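Skarnlow bench notebook, arm station 2
Saturday, August 6, 2022

Plan for the day: fix the leader/follower lag, re-zero the left wrist, then record plate-to-plate transfers with both arms. Jerome Buenaventura drove the leaders in the morning, I took over after lunch. Entries are in the order things happened, which was not the order planned.

Lag first. The followers were trailing the leaders enough that Jerome kept overshooting the plates and coming back. Logged commanded against measured joint positions for 600 steps with the arms unloaded. Most of the delay was on our side. The Bemix recorder was writing the camera stream to disk in the same thread that reads the leader arms, so every slow write held up a joint read. Moved the writer to its own process and the trail is much shorter. Jerome says it now feels like pushing through water instead of syrup. I will put a proper number on it when I have the external trigger working.

Left wrist. The rotation joint had an offset again after the servo swap on Thursday. Re-zeroed with the printed jig, then ran the mirror pose check: both leaders folded, both followers should match. The right one matches. The left was still visibly twisted, so I went back in and found the horn one tooth off on the spline. Took it apart, moved it one tooth, re-zeroed. Matches now. Note for whoever does the next swap: do the spline before the software offset. A software offset will hide a one-tooth error until the joint gets near its limit, and then the arm faults in the middle of a demonstration.

Grip force. Dropped the current limit on both grippers by 15 percent. The old setting was squeezing the small orange pieces so hard that they shot out sideways whenever the fingers met off center. With the new limit they hold, provided the approach is low and flat. A steep approach pushes the plate along the tray first and the piece second. For now I would like demonstrations with a low approach only, and we can add steep ones once there is a baseline to compare with.

Recording protocol, as agreed with Jerome:
Start every episode from the hover pose, both grippers open.
Hold still for one second before moving. The trimmer uses it.
No talking to the other driver during an episode. We both slow down when we talk and it shows in the joint velocities.
If a piece leaves the tray, stop and mark the episode as failed. Do not chase it across the wood.
Failed episodes stay on disk, in their own folder.

The last point was argued over. Jerome would delete them. I want them for the recovery set, where the first few seconds of a failure are the part worth having.

The dataset on the Negussie drive stood at 726 episodes before today, all tasks together. We added 22 good ones. That is low for a Saturday, but the morning went to the lag and the wrist. I checked the first few with replay: followers driven from the recorded joint positions, no leader attached. Replay tracks well on the big moves and drifts during the last bit of closing the gripper. I suspect the gripper channel is still being logged as the leader trigger value and not the follower position. Check the Bemix config for this before recording anything else. If it is wrong, today's episodes can be repaired from the raw logs, but I would prefer not to.

One episode has a sudden jump in the left elbow, one sample wide. Looks like a bus error. Flagged it, did not remove it. The Cakley script should be catching these and did not, so the threshold there is probably set for the old arms.

Cable routing is the next job before we record longer episodes. During a hand-off the arms work nearly wrist to wrist, and a snag at that distance pulls on both of them. It also trains bad habits: I noticed myself steering wide to protect a cable, and the policy will copy that detour without knowing what it was for. Layout stays as it is, three pale plates on the red tray with the black pan to the left. The trouble is above it. A long cable starts by the left gripper, sweeps over the right gripper and goes home along the right forearm, so the two arms are tied together in practice. The left arm's own cable rises in a loop over the forearm and passes across the upper right corner of the pan, which will matter as soon as we use the pan as a drop target. Proposal: clip each cable to its own forearm, leave slack at the elbow only, and keep the short wires at the grippers clear of the plates. Jerome to bring the small clips, I will redo the hover pose afterward.
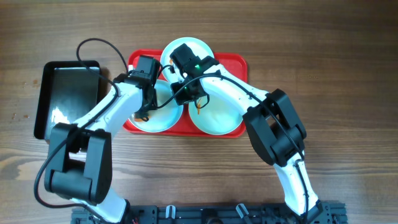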